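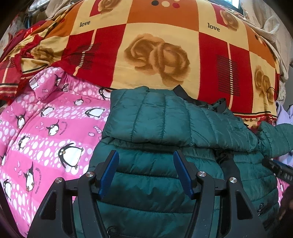

My picture book is finished

Jun 28, 2020

I wanted to write this post in March, but in March the book was still in pieces on my kitchen table, so I waited. Now it is finished and I can tell you a little about it.

The title is Clolleck and the Very Long Night. Clolleck is a small hedgehog who cannot sleep when everybody else is sleeping. He goes from house to house in the town of Lastov and asks each animal what they do when the dark feels too big. The owl gives him a bad answer, the mouse gives him a very long answer, and the old goat gives him soup. I will not tell the end, but it is a bedtime book, so you can guess that somebody sleeps.

It is for children from three to six years. The text has about 700 words. My first version had many more, and when I read it aloud to my niece she went away before the goat. This was a useful review. I cut the whole part with the train, and also a song which I liked very much and which did not rhyme in English, only in my head.

Writing in English was the hardest part for me. It is my third language, and in a story for small children every word can be heard. I did not know, for example, that "quite tired" can mean very tired or only a little tired. In the end I wrote "so tired that his ears were heavy". I think this is better in any language.

The drawings I made with coloured pencils and a bit of ink. There are two pages with no text at all, where Clolleck walks over the bridge and the child can tell what happens. Please do not hurry on these pages! My niece says that he is looking for a fish.

The book is printed by Cestura, a small press which makes mostly calendars. They were patient with me about the blue of the night sky, which came out purple on the first proof and nearly black on the second. The paper is thick and a little rough, and the corners are round.

You can order it by writing to me through the contact page. It is also in the Ardeleanu bookshop, on the low shelf beside the door, where children can reach it. If you are a teacher or a librarian and want to read it with a group, write to me also, I have a colouring page of the goat's kitchen that I can send.

I have already started the second story. It is about the mouse, and for now it is much too long.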